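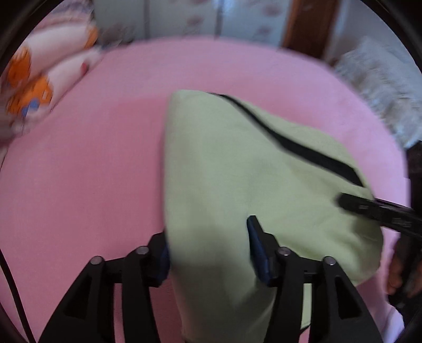

When does the new linen finishing standard take effect at Hestside?
It applies to all textile orders confirmed from January onward. Orders confirmed before then will be finished under the existing terms unless the customer asks in writing to be moved over.

Hestside Textile Services Revises Finishing and Shrinkage Limits for Contract Bed Linen

BRINDGATE, Dec 9, 2019 — Hestside Textile Services, a supplier and processor of bed linen for guest houses, residential schools and care homes, has issued a revised finishing standard covering flat sheets, fitted sheets, pillowcases and light blankets. The revision lowers the permitted shrinkage on cotton and cotton blend goods, changes the way samples are drawn from a batch, and adds a color consistency check for dyed stock.

Under the revised standard, a finished cotton sheet may shrink by no more than 5 percent in length after the specified wash series. The limit across the width is 2 percent. Both values are measured on conditioned fabric, laid flat without tension, between marks applied before the first wash.

The previous standard set a single limit for both directions. According to the company, that arrangement suited flat sheets but gave poor results on fitted sheets, where a loss in width is taken up by the corner seams and the elastic. Returned goods were often within the stated limit and still could not be fitted to the mattress sizes for which they had been ordered.

"The old figure was easy to write into a contract and hard to use in a linen room," said Teresa Bragança, technical manager at Hestside. "We have separated length and width, and we now quote the mattress depth on the order sheet. Buyers should check that depth again before they reorder, particularly where toppers have been added."

Wash series and sampling

The wash series consists of 6 full cycles at the temperature stated on the care label, each followed by tumble drying to the same end point. Measurements are taken after the first cycle and again after the last. The first reading is recorded for information only. Acceptance depends on the final reading.

Samples will be taken from the start and the end of each finishing run. Until now they were taken from the start only. Goods finished late in a run can differ from the first pieces through changes in stenter temperature and overfeed, and the second sampling point is intended to show this. If either sample fails, the run is held and resampled by the finishing department before any part of it is released.

Test work will be carried out at the Brindgate laboratory under Américo Teixeira, who joined the company from its dyehouse. Results will be kept with the batch record and supplied to customers on request, at no charge. Requests should quote the batch number printed on the sewn-in label.

Dyed goods

Dyed sheets and pillowcases will be compared with a retained reference under two light sources, one representing daylight and one representing indoor lighting. The reference is replaced at set intervals, and the old and new references are compared with each other before the change is made.

Customers who mix new and used linen on the same bed should still expect a visible difference. The standard covers new goods before issue. It does not cover fading in service, contact with bleaching agents or staining from skin preparations. For sites where these products are in regular use, Hestside continues to recommend white goods or its Balogh range of vat-dyed sheeting.

"Shade is judged by eye in the end, and two people will not always agree," said Benedita Bastos, who is responsible for dyed stock. "The reference gives them the same thing to look at."

Finishing agents

The softener applied in the last rinse has been changed to Prinine, a preparation already used by the company on toweling. It is applied at a lower rate than the previous agent. In plant trials on polyester cotton sheeting, drying time fell by nearly 5 percent, and absorbency on pillowcases was unchanged. No change in handle was recorded by the assessors. The trials did not include flame-retardant goods, which remain under their own specification and will be finished without softener.

Sites that launder their own linen do not need to change detergent or dosing. Overloading of machines remains the most common cause of creasing reported to the company, and the care sheet sent with each delivery has been rewritten to give load weights in pounds by machine size.

Prices and existing stock

List prices are not affected by the revision. Stock already in the warehouse will be sold under the standard in force when it was finished, and the carton label will show which standard applies. Cartons marked with the earlier standard can be exchanged if unopened.

Raquel Prata, who manages customer accounts, will write to all contract holders with a copy of the revised standard and a table comparing it with the earlier text. Contracts that cite the earlier standard by number will remain valid until their renewal date.

"Some buyers have the old limits copied into their own purchasing documents," Prata said. "Those need to be amended at their end — we cannot do it for them."

About Hestside Textile Services

Hestside Textile Services supplies, finishes and repairs bed linen, toweling and light blankets for contract customers. Its finishing plant and laboratory are in Brindgate.

Contact

Armindo Vieira
Press and Publications
Hestside Textile Services, Brindgate

Copies of the revised finishing standard are available from the same office. Please state whether the printed or electronic version is required.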